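发件人：Nhi Mai
收件人：单元维护邮件列表
日期：2021年7月22日
主题：Re: 分拣单元线束改绕之后第六轴方向的余量

前一封里的问题我按顺序回，引文留在各段上面，没引到的部分没有异议。

> 上次改绕之后，线束在腕部外侧多出一圈。示教器上单步走没有问题，
> 但是工具转到料箱左后角的姿态时，那一圈会往箱壁方向甩。
> 想问两点：一是这圈的长度是按哪个姿态量的，二是扎带间距有没有规定。

长度是按最不利姿态量的，也就是第五轴压到下限、第六轴转到正向软限位的那个点。Skinasbridge那边的旧做法是在原点姿态量，量完加一段余量，这个做法在Cendito单元上不适用，原因是我们的工具要伸进箱里，腕部比箱沿低的时候线束可用的空间比原点姿态小得多。量的时候先断气，手动低速把第六轴从负限位转到正限位，全程看线束最紧的一点在哪里。最紧点应当落在两个固定点之间的自由段上，不能落在固定点根部。落在根部的，把靠上的固定夹松开，往下送一点，再锁紧，重新转一遍。

扎带间距没有写进作业书，我们自己的习惯是自由段上每隔11厘米一条，拐弯内侧加密到5厘米。气管和电缆扎在一起时，扎带只收到气管不能滑动为止，用手指捏气管，截面应当仍然是圆的。收得太紧，真空建立时间会变长，在控制器上看起来像吸盘漏气，去年有人为此换了一整套吸盘。扎带尾巴用平口钳剪，断口朝外侧，不要朝着电缆。

> 第二个问题是料箱定位。箱子每次取下来清扫再放回去，位置都差一点，
> 视觉能补掉一部分，靠箱壁的抓取还是偶尔报碰撞。
> 现在是夹具压一个角，另外几个角没有压。要不要改成四角都压？

不建议四角都压。箱子四壁有斜度，压得多了箱沿会变形，标定出来的平面反而不准。压住一个角可以限制滑动，前提是放箱时先对齐台面上的基准，再上夹具，顺序不要反过来。上夹具时另一只手按住对角，夹紧之后再推一下箱子，箱子不动才算完成。夹具杆伸出去的方向要背离手臂的工作区，杆尾不要进到第一轴的扫掠范围里。

每次清扫后重新放箱，请跑一遍箱壁检查程序，不要只看视觉叠加图。程序会让工具在3个点上慢速接近内壁，记录距离，偏差超过2毫米就停下来提示。提示之后先查夹具和基准，不要直接去改工件坐标系。上个月有两条修改记录是直接改坐标系的，后来箱子放正了，坐标系又得改回去，中间那段数据对不上。

> 第三，内壁磨损要不要处理？后壁已经磨得发白。

不影响强度，影响的是深度相机。磨白的地方反光和周围不一样，点云里会出现空洞，空洞边缘有时被当成物体边缘。目前的处理是在分割之前用箱体模型把内壁扣掉，扣除余量设为5毫米。余量再大，紧贴箱壁的细长物体会一起被扣掉，抓取程序就认为箱子那一侧是空的。真要换箱子的话，箱体模型要重新扫，安排半天停机。

换箱之前可以先试曝光。把曝光降一档，看后壁空洞有没有缩小，同时看透明瓶还能不能分割出来。透明件对曝光很敏感，两边要折中，结果请写在单元日志里，注明当时箱里放了哪些测试件。

测试件的摆放也说一句。余量检查不要在空箱里做。箱里应当有软的、硬的、透明的、带提环的各若干，提环和瓶盖容易挂住线束，空箱里测不出来。带提环的放一次在线束正下方，放一次在靠壁处，两次都要走完整个抓取循环。走的时候速度倍率不要超过作业书的试运行值，人站在使能开关能松手的位置。

> 第四，Illilau提供的新护套什么时候装？

护套到货了，还没有装。我的意见是线束走向定下来之后再装。护套装上去，里面的扎带看不见，自由段的弯曲半径也会变大，上面说的测量得全部重做。装的时候从工具端往上套，不要从上臂往下套，接头容易卡在护套口。套完以后第六轴再转一遍正负限位，注意听有没有摩擦声。护套口的卡箍朝外，螺钉头不要对着腕部盖子。

另外有一件没有人问到但是我看到的事：5月的点检表里，“腕部盖板”一栏连续几次只打了勾，没有写内容。这一栏要查的是盖板表面有没有线束蹭出来的痕迹，有痕迹说明那一圈太短或者太松，要注明在盖板的哪一侧。只打勾等于没有查。表格我改了，加了一个“位置”空格，新版放在Hầu项目的共享目录里，旧版请不要再打印。

备件方面，气管还够用一次全长更换，细信号线的接头只剩2个，已经申请。申请批下来之前，如果信号线断了，先不要在自由段中间接续，接续点会变成新的应力点，把断点剪到固定夹以内再接。剪短之后长度不够的，停机等件。

改绕后的走线按下面的顺序固定，供下一次换管时对照：

1. 上臂固定夹先装不锁，线束放进去，气管在外侧。
2. 手臂走到测量姿态，工具端接头插好，确认锁扣到位。
3. 从工具端往回理线，扎到拐弯处为止。
4. 锁上臂固定夹，第六轴转正负限位。
5. 合格后剪扎带尾巴，拍照存入单元日志。

第3步里，拐弯处的扎带先不收死，等第4步转完再收。线束自己会找到一个自然的位置，先收死会把扭转带进去，运行几天后扭转从最弱的一条扎带上释放，那一圈就变形。控制器侧的电缆负载参数不用动。

下次停机时我会先做箱壁检查，再重做一遍第六轴余量测量，两项数据都发到列表里。在那之前靠左后角的抓取请保持现在的限速，不要恢复。
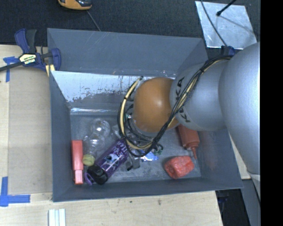 限速的参数在抓取程序的区域表里，按区域设的，不是全局倍率。如果有人需要临时调整，改完把区域编号和原值回在这封邮件下面，方便我测量之前还原。护套的安装时间等测量数据出来以后再定。

Nhi Mai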